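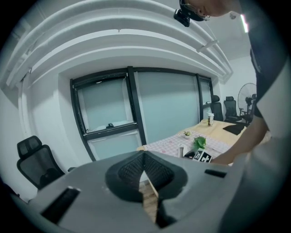

Nornow Household Word List: Data Card

Version dated 27/07/2025

Summary

The Nornow Household Word List is a collection of everyday terms for kitchen tools, furniture, and small repairs, as used by speakers in Cabanatuan and Purkari. It contains 900 entries drawn from 104 recorded interviews. Each entry gives the local term, an English gloss, and the place where it was recorded.

Contents

entries.csv — one row per term
speakers.csv — age band, home language, and place of interview
notes.txt — remarks on spelling and on disputed glosses

Collection

Interviews were held in the home language of the speaker and lasted roughly 40 minutes. Speakers were asked to name objects and then to describe their use. Terms given by only one speaker are kept and carry the code S in column 7 of entries.csv.

Spelling

Purkari terms follow standard Romanian spelling where a standard form exists. Stress is marked only in pairs of words that would otherwise look the same. Variant spellings share one entry number.

Known Limits

Older speakers are overrepresented. Terms for electrical goods are few, and many are loans from English or Russian. The glosses for baskets and storage jars remain under review — users should consult notes.txt before citing them.

Access and Contact

The list may be used for teaching and research with credit to the Nornow project. Corrections should be addressed to Kjell Ljungberg, data editor, and should quote the entry number. Audio recordings are held by Fuveck and are not part of this release.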